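Skerkwood Community Center
Minutes of the October Meeting of the Board

The meeting was called to order at 7:00 p.m. A quorum was present. The minutes of the previous meeting were approved as submitted.

1. Winter hours
The Board reviewed the proposal to close the Wivbridge entrance at 5 p.m. during the winter months. Members asked that bus riders from Rerkotdale be told in advance. Motion to adopt carried, with 2 opposed.

2. Toy and game lending shelf
The lending shelf has drawn roughly 80 loans to date. Loan periods will remain unchanged. Items returned with missing parts will be held at the front desk. 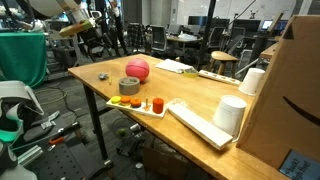
Small ball, tape and peg board with colored pieces.

3. Parking lot
Two bids were received for resurfacing. The lower bid does not include striping. The matter was tabled until the Villalba Street drainage report is available.
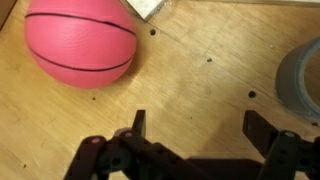

Reading time: 2 min

4. Room rental fees
Staff presented a revised fee schedule. Resident groups will continue to pay the current rate. Discussion of the deposit was referred to the next meeting.

5. Public comment
One resident requested better lighting on the north path. Staff will obtain a quote.

The meeting was adjourned at 8:40 p.m.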